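2018-09-08

Okay, so I'm writing this with my feet in a bowl of warm water, and if the ink gets blurry toward the bottom of the page you'll know why, future me. I walked the whole Oltside loop! All of it, including the bit past the reservoir that I skipped in January when it was sleeting sideways and I told everybody I'd "basically" done it.

I got the early bus out to Vandis, the one that smells like wet dog even when there's no dog on it, and was on the trail before the bakery had its shutters up. That was a mistake because I'd planned my whole breakfast around a bun from that bakery. I ate half my lunch on the first bench instead (cheese and pickle, a little squashed) and felt great for an hour and then very hungry for three.

The first stretch goes up behind the old quarry, and they've finally fixed the steps. Last time it was mud with some planks thrown in it. Now there's real gravel and a handrail, and I went up it like a mountain goat, or like a mountain goat who has to stop and pretend to look at the view. The heather's mostly gone over already. I always think I have more time than I do with heather. There were blackberries all along the fence on the far side though, huge ones, and I picked until my fingers were purple and filled the plastic tub my sandwich had been in. They taste faintly of pickle now. I don't mind it as much as I thought I would.

Top of Kelemen by late morning. The sign says 1,765 feet, and I swear every one of those feet is in the last half mile. I sat with my back against the cairn, out of the wind, and did my usual thing of working out which roof down there is mine. I picked the one with the red van outside and waved at it, then remembered we don't have a red van.

There was a big family up there flying a kite that was shaped like an octopus. It came down on my hat twice. The kids thought this was the best thing that had ever happened to anyone, and by the second time so did I, and they gave me a piece of shortbread to say sorry. Best shortbread of the year so far, and I'm including the Christmas tin I opened in January.

Then the long flat part over to Fustance, which I'd been dreading. It's just a track, dead straight, four miles of it, with a fence on one side and sheep on the other. But the light was so good today! Everything had that washed look, and you could see the rain over toward the coast going along all by itself without bothering us. I sang most of the way. I got through everything I know all the words to and then started on the ones where I only know the chorus. The sheep were very patient about it.

My left boot started rubbing right around the Fustance gate. I knew it would. I've known since spring that those boots are done, the heel lining is worn through to something hard, and every time I come home I say "new boots" and then I look at what boots cost and put the old ones back in the hall. I stuck two plasters on and changed my socks sitting on a wall, and a man going by with a spaniel said "that bad, is it?" and I said "worse!" and we both laughed, and then I limped on feeling a lot more cheerful.

The reservoir was low, lower than I've ever seen it. The old farm wall was showing, the one that's supposed to be under water, and you could walk right out along the cracked part if you were braver than me. I stood and looked at it for a long while. It's funny to think of somebody leaning on that wall, cross about the price of hay or whatever. I didn't take the shortcut back, either. I stood there at the fork with my poor heel and said out loud, "No, the whole loop," and then a cyclist came around the corner and I had to pretend I was on the phone.

Made the bus with four minutes to spare. I had the back seat all to myself and slept with my mouth open as far as the roundabout.
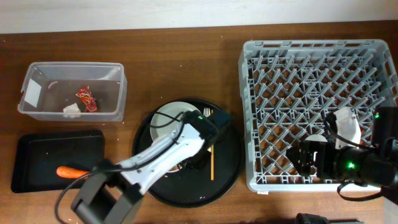 **FOOD, ETC.**

Supper was soup. I had big plans on the way home, a proper roast chicken and everything, and then I got in the door and sat down on the stairs to take my boots off and didn't get up for a good twenty minutes. So, soup. Carrots, an onion, the last of the red lentils, a heaped spoon of cumin, and the heel of the loaf toasted until it was nearly black, the way I like it. I had two bowls and then went back and finished what was in the pot standing up.

The blackberries are in the fridge. Crumble tomorrow if I can stand long enough to rub butter into flour, and if I can't, they're going on oatmeal. I must remember to buy more brown sugar, and something for blisters that isn't the kind that comes off in your sock by lunchtime.

**MONEY.** Bus there and back, and a tea from the kiosk at Fustance that was mostly hot water. I put the change in the boot jar when I got in. There's $54 in there now! That's one boot, maybe, if it's on sale. I'm going to stop raiding it for takeout, and I'm writing that down here so that it counts.

**NEXT TIME.** Take the later bus so the bakery's open. Bring a second sandwich. Learn the second verse of at least one song.

Water's gone cold. I can feel the backs of my knees, which I don't usually notice having. Going up to bed now, on my hands and knees if I have to, and I'll do the laundry in the morning.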